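Elis Kneath let his kitchen go for eleven years before he did anything about it, and by then he had lived in the Serndale house long enough to know what he wanted from a small room. He wanted surfaces that could be wiped, and he wanted to keep his money.

We met in the afternoon and talked for two hours about doing up a house on a small budget, a subject he now teaches as an evening class in Holtach. He began with wood and tile, the two materials people ask him about most. 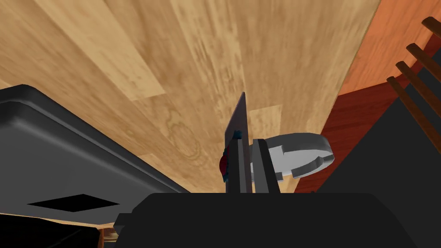
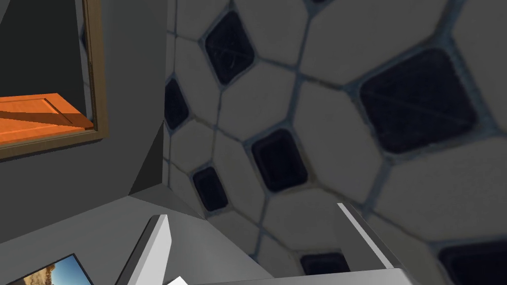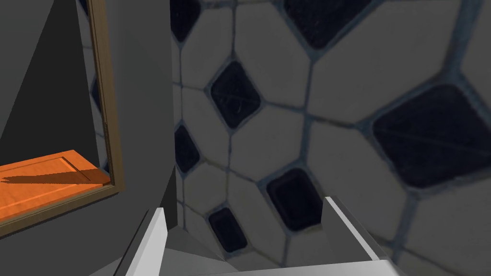 Nanami Kubo thinks he starts in the wrong place. Her view, which she gave me by telephone the following morning, is that people should sort out damp and wiring before they look at a single finish, and that a class which opens with samples sends them home thinking about colour.

Kneath has heard this from her before and partly agrees. "She's right about the order of the work," he said. "But people don't come out on a wet night to hear about damp. I get to it in the second week."

His own budget was £2,000. He kept the old sink and the old doors, and paid for an electrician. The rest he did himself, mostly in August, when the house could stand open.

"I got the floor wrong first time," he said. "I didn't check it was level. I used a short level, and it told me what I wanted to hear. You need a long one, or a straight plank and some patience."

He had to lift a whole corner and start again. The mistake cost him £50 in materials and most of a week, and he still uses it as the first story of the course.

I asked what he would spend more on if he did it again. He said lighting, without stopping to think. He has one fitting in the middle of the ceiling and stands in his own shadow whenever he chops an onion.

On grout he is stricter. He tells his students to mix less than they think they need, and to clean as they go. "If you leave it till after your tea you'll be scraping it off with a knife."

Arwel Jenkins took the class last winter and has since done a bathroom and a back porch. He told me the most useful part was learning when to stop and ring somebody. He had planned to move a radiator himself and was talked out of it.

Kneath was pleased to hear that. He doesn't want his students to do everything. "Some of them only come to find out what to ask a builder," he said. "That's fine by me. They pay the same."

The next course is full. He is keeping a list of names for the one after, and Kubo has agreed to take the session on damp.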